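資料室 > ことばと道具 > 台所 > Brira

Brira 食後の台所の語彙集
README(日本語版)

概要

Briraは、食事が終わった後の台所にある物の名前と、それを片づける動作の言い方を集めた語彙集です。項目は400、分類は17あります。それぞれの項目に短い例文をつけ、例文は全体で約2,000文になりました。

料理をする時の言葉は、辞書にも教科書にもたくさんあります。けれども、食べた後の言葉は意外に少ないと私は感じていました。「洗う」「ふく」「しまう」の三つで終わってしまう本が多いです。実際には、皿を重ねる、残りを別の器に移す、箸をボウルに入れたまま流しまで運ぶ、というような小さい動作がたくさん続きます。Briraはその小さい動作と、そこで使われる物のために作りました。

私の母語は日本語ではありません。例文はできるだけ注意して書きましたが、不自然な文がまだ残っているかもしれません。見つけた方は、項目番号をつけて連絡してください。

含まれているファイル

items.tsv 項目の一覧。見出し、読み、分類、説明の四列です。
sentences.tsv 例文の一覧。項目番号でitems.tsvにつながります。
places.tsv 場所の言葉の一覧。「流しの手前」「蛇口の奥」など、78の表現があります。
notes.txt 迷った点の記録です。整理されていませんが、消さないで残しています。

文字コードはすべてUTF-8、区切りはタブです。表計算ソフトで開く時は、項目番号が数値に変わって先頭のゼロが消えることがあります。読み込む時に「文字列」を選んでください。

1. 器と中に残る物

器の名前は、形で決めるか、使い方で決めるか、最初に迷いました。「ボウル」は料理の道具だと言う人もいますし、食べる時の器もボウルだと言う人もいます。Briraでは、食事に使った物でも、丸くて深さがあって取っ手がなければ「ボウル」を認めます。「鉢」と「椀」は別の項目にして、お互いに参照をつけました。

もう一つの問題は、重なった器です。皿の上にボウルがあり、ボウルの中に箸とスプーンがある場合、これを一つの物として運ぶことが多いので、「一組」という項目を作りました。下の皿だけを指す時は「受け皿」ではなくて「下の皿」と書きます。受け皿は、初めからそのために作られた皿に使う言葉だと考えました。

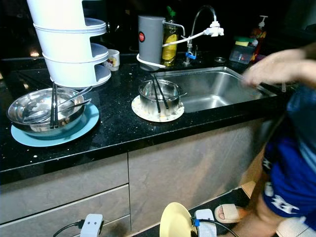 Grigore Filipからは、「一組」という見出しには反対だという返事が来ました。彼の意見では、「一組」と聞くと同じ模様の食器がそろっているように感じるので、「重ねた器」の方がよいそうです。私は二つの見出しを両方とも残し、「一組」の説明に「模様がそろっているとは限らない」と書き足しました。

箸については、動詞の選び方が難しかったです。食卓では箸は「置く」か「そろえる」ですが、食べた後は違います。ボウルの縁によりかかっている箸は「立てかけてある」、ボウルの中にある箸は「入れてある」とします。「さしてある」は、ご飯にさす形を思い出して嫌がる人がいるため、例文には使いませんでした。

スプーンの場合は、柄がどちらを向いているかを言う例文をいくつか入れました。「柄が右上に出ている」「柄だけが縁から見える」などです。柄は「え」と読みます。「がら」と読むと模様の意味になり、「柄のあるカップ」のような文では二つの読み方が混乱します。読みの列を必ず見てください。

内側に残った物の言い方も分けました。「食べ残し」は食べ物としてまだ量がある時、「汚れ」は洗えば終わる時に使います。その間の言葉として「食べ物のあと」を入れました。カウンターに落ちた小さいかけらは「くず」または「パンくず」ですが、何のくずか分からない時は「くず」だけにします。

2. 流しのまわり

流しのまわりは、この語彙集の中でいちばん項目が多い分類です。流しは「シンク」とも言います。見出しは「流し」にそろえ、「シンク」は別名の列に入れました。底の部分は「流しの底」、ふちの近くのカウンターは「流しのわき」です。

蛇口は、首の形で言い方が変わります。高く曲がった形は「グースネック」と書いてある店もありますが、家の中ではあまり言わないと思い、「首の長い蛇口」を先に出しました。浄水器は、本体、ホース、蛇口につける切りかえ部品を別々の項目にしています。ホースは「つながる」「巻く」「たるむ」の三つの動詞と一緒に覚えると便利です。

排水口のふたは、使っていない時にカウンターの上にあることも多いです。丸い金属の部品で、ふたなのか栓なのか見ただけでは決められない場合には、「丸い金属のふた状の物」という長い言い方も許しています。きれいな日本語ではありませんが、間違いは少なくなります。

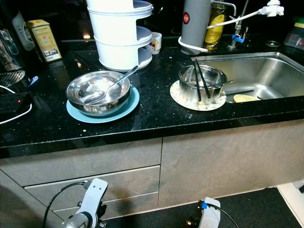 図2 流しのわきの器と、奥にある白い段重ねの容器

段になった容器の名前は、notes.txtの中でいちばん長い記録になりました。「重箱」は四角い物を思い出す人が多く、「段重ねの弁当箱」は持ち歩く物のように聞こえます。棚のように横に開いた物もありますから、全体の見出しは「段重ねの容器」としました。下から「一の段、二の段」と数えるのか、上から数えるのかは、家によって違うようです。Briraは上から数えています。

びんとボトルは、材料が分からない時は「ボトル」に統一します。中が黄色い液体の場合、洗剤も油もあり得ます。ラベルが読めない時に中身を決めないことは、この語彙集の大事な約束です。

カウンターの石については、「黒い御影石」と「黒い石のカウンター」を同じ意味の表現として扱いました。小さい白い点は「斑点」でも「つぶ」でもかまいません。「しみ」は汚れの意味が強いので避けてください。

3. しまう所

片づけの最後は、しまう所の言葉です。引き出し、開き戸、つり戸棚、流しの下の戸棚を分けています。扉と引き出しの前の板は、閉まっている時には区別しにくいことがあり、取っ手がない家具では特にそうです。その時は「前板」または「パネル」を使います。横に長くて高さが小さい物は、引き出しの可能性が高いですが、開けるまで「細長い前板」と呼んでもかまいません。

板と板の間の細いすきまは「目地」と書いた資料もありました。私は、目地はタイルや石に使う方が自然だと思い、家具には「すきま」か「合わせ目」を選びました。
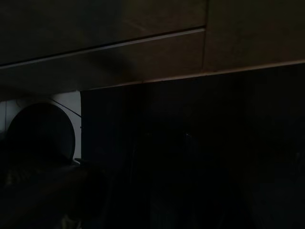
Petrică Mocanuは、「しまう」と「片づける」をもっとはっきり分けてほしいと書いてきました。しまうには行き先が必要だが、片づけるには必要がない、だから「皿を片づけたが、まだしまっていない」という文が成り立つ、という説明でした。この文はそのままsentences.tsvに入れました。

「下」という言葉にも注意が必要です。「戸棚の下」は、戸棚の底より低い場所のことも、戸棚の中の低い部分のことも指します。places.tsvでは、前の意味を「戸棚の下」、後の意味を「戸棚の下の方」と書いて区別しました。「奥」も同じように、家具の奥と部屋の奥があります。

使い方

授業で使う場合は、分類を一つ選んで、物の名前より先に場所の言葉を練習することをすすめます。「どこにありますか」に答えられると、名前を忘れても会話が続きます。分類の番号は連続していません。途中で二つの分類を合わせたためで、欠番は今後も使わない予定です。

知られている問題

・「ふきん」「台ふき」「布巾」の三つが別の項目になっていて、説明がほとんど同じです。
・地域の言葉はまだ入っていません。
・洗い終わった食器を乾かす動作の例文が、洗う動作にくらべて少ないです。
・「カップ」と「コップ」の別名の列が、古い版では逆になっていました。4月の版で直しました。

利用条件

授業、個人の勉強、辞書作りに自由に使えます。例文を直して配る時は、直したことを書いてください。

関連する資料
・Warnen 洗濯と物干しの語彙集
・Layug 食卓の準備と配膳の例文
・Fitdale 家具の部分名称の対照表

お問い合わせ:Brira編集係 | © Brira | ページの先頭へ戻る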